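Gririteo opens trial bench for robot grippers at Konum site

By Zinash Admasu
May

Gririteo has begun a comparative trial of robot grippers and wrist cameras at its Konum site, the organisation confirmed this month. The work is intended to settle which combination will be adopted for the Feyisa handling programme.

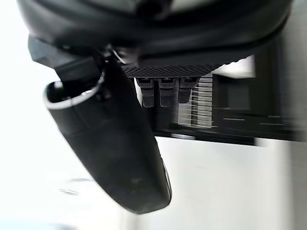
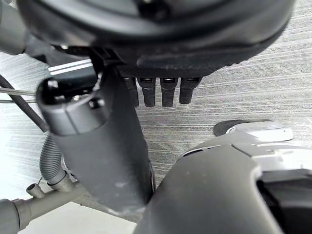
Views from wrist-level cameras at the Konum site.

Two gripper designs are under test. The first is the model already in service at Konum. The second has been supplied by Warkix under a loan agreement, together with a controller and a set of replacement finger pads. Each design is to complete the same 19 tasks, which range from lifting small cartons to turning a valve handle, and every attempt is logged whether or not it succeeds.

By the close of the first stage, 1333 attempts had been recorded. Results will not be published until both designs have been run with each of the two controllers – a condition set at the outset to keep the comparison fair.

Asnakech Adugna, who leads the trial, said the position of the camera had proved as important as the choice of gripper. "A camera mounted close to the wrist gives a good view of the fingertips, but the hardware itself takes up a large part of the picture," she said. "We need to know how much of the task can still be followed when the arm is moving quickly."

She added that operators had asked for a shorter changeover between grippers. A revised mounting plate has been ordered and will be fitted before the second stage begins.

The second stage will repeat the full list of tasks at a higher arm speed. Staff who wish to observe a session should apply to the Konum site office, which will allocate places in order of request. Sessions start at 10 am.

19 shares
2 comments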